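Last updated: 2 January 2026

7.4 Grip faults while handling utensils (fault code 3923)

This is the section most Dresumik owners look up first, and the good news is that the fault is easy to clear once you know what the arm is telling you! Code 3923 means the finger motor drew more current than expected for longer than the hold limit. In plain terms, the gripper has something, but it isn't sure it has it well.

Thin, stiff items bring the code up most often. Treat any fault with a blade in the fingers as a safety stop, even if the status light is still green.
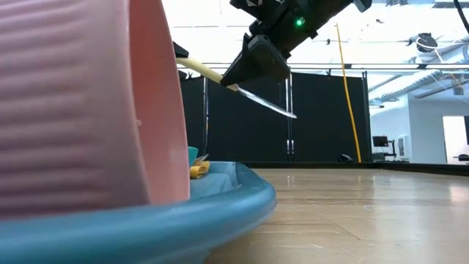 Figure 7-3. Knife held between the gripper fingers, blade pointing down and away from the pink object.

CAUTION: Never reach under a held blade. A gripper that loses power can let go without warning.

To clear the fault with an item in the fingers:

1. Press Pause on the Lundgren controller. Do not press the emergency stop unless someone is in danger, as it cuts finger power.
2. Stand on the handle side and put on a cut-resistant glove.
3. Take hold of the handle, then choose Release > Slow. The fingers open over 4 seconds.
4. Put the item well outside the arm's reach.
5. Choose Clear Fault and wait for the homing beep.

Note: If the code returns within 30 seconds, stop there and check the finger pads for soap film. Wipe them with a damp cloth and let them dry.

Two-arm setups need one more step. The second arm does not pause with the first unless Linked Stop is on, and before the May firmware it was off by default. Turn it on under Safety > Arms. It's a lovely feature and well worth the minute it takes.
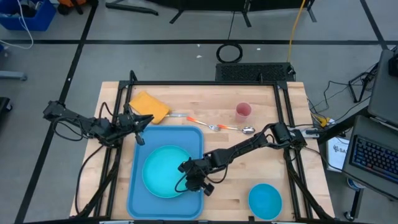
6. With both arms paused, jog each one back to its own side at low speed, starting with whichever gripper is higher.
7. Run the Brolon grip test with a sponge first, then a spoon. Leave knives for last.
8. Set the grip force to 18 for flat handles and save the profile.

If the grip test fails twice, export the log and send it to Lurnidness support before running the arms again.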